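Site visit: Nornberg replication lab, 11th August

The lab occupies the second floor of the Tikkanen building and is used mainly for failover testing of the Lirnance storage engine. The visit covered the test cluster, the backup verification setup and a session on slow query capture. Visitors were asked to leave laptops off the internal network, so the notes below come from the printed handouts and from questions put to the staff.

Test cluster

One primary and six replicas, all on identical hardware. The load generator replays a recorded order-entry workload at 2,544 transactions per second. With semi-synchronous commit turned on, the same hardware settles at 2,043. The handout attributes the drop to network round trips. Group commit settings were left at their defaults for both runs, which makes the comparison fair but probably understates what a tuned system would do.

Failover is triggered by cutting power to the primary at the rack. Promotion of a replica took 43 seconds in the run we watched, most of it spent applying the relay log. Parallel apply was enabled but the workload has one hot table, so it helped little.
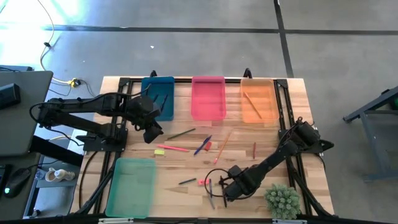
Backup verification

Every nightly backup is restored to a scratch server and checksummed table by table. The schema has 351 tables. Flitunex, the in-house scheduler, starts the restore, compares checksums against the source snapshot and files a ticket on any mismatch. Two mismatches were recorded in the period covered by the handout. Both were traced to a float column dumped at reduced precision.

I asked whether binary logs are verified as well. They are copied and their sizes compared, but they are not replayed. Point-in-time recovery is tested by hand once a quarter.

Slow query capture

The threshold is set to 200 ms and queries are grouped by digest. Raw text is kept for one day, digests for a year. Useful detail: the digest table is excluded from replication, so each replica keeps its own record and read traffic can be compared between them.

Slides are to be sent to attendees before the end of the month. The relay log timings were missing from my copy of the handout.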